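The Last Coin Laundry in Bramwood

15 December 2022

The dryers at Cuvik Wash start before six in the morning, and by seven the front windows on Fullow Street are fogged to the height of a person's shoulder. It is the only coin laundry left in Bramwood. In the 1980s the town had 3.

The other two went the usual way. One became a phone store and then a vape store. The second burned and was not rebuilt. Cuvik stayed open through both, mostly by staying cheap. A wash cost two dollars until July, when the water rate went up and the sign over the change machine was painted over for the first time in six years.

Laundry is a dull subject until you have no place to do it. Landlords in Bramwood began pulling shared machines out of basements about a decade ago, when repairs got expensive and storage lockers brought in more money. The Onishi Building, a brick block of 67 apartments near the rail line, lost its laundry room that way. Tenants got a letter and a month's notice.

After that, people adapted. Some bought small portable washers that hook up to a kitchen faucet, though many leases forbid them. Some began washing by hand during the week and saving sheets and towels for a weekend trip. Others drove to a relative's house with the trunk full.

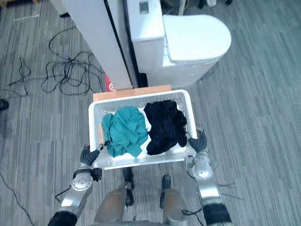 The cost is more than the quarters. A household that does three loads a week at Cuvik, with drying, spends more in a year than a basic washer sells for. The trouble is that there is often nowhere to put one. Older apartments in the Fullow Street area were built with narrow bathrooms and no floor drain, and adding a hookup means opening a wall.

The town looked at the question last year. A housing survey mailed to renters drew 373 replies, and 158 of those said they had no washer in their unit or their building. The survey was meant to be about parking. Laundry was a single line near the end, and it got more written comments than anything else on the form.

One result is a change to the building code that takes effect in spring. New buildings above a certain size will need a laundry room or a hookup in each unit. Older buildings are exempt — and older buildings are most of what Bramwood has.

Cuvik, meanwhile, has replaced half its top loaders with front loaders, which use less water and hold a comforter without jamming. Regulars complained that the doors lock and you can't add a sock once the cycle begins. The remaining top loaders are along the back wall, and on weekend mornings they fill up first.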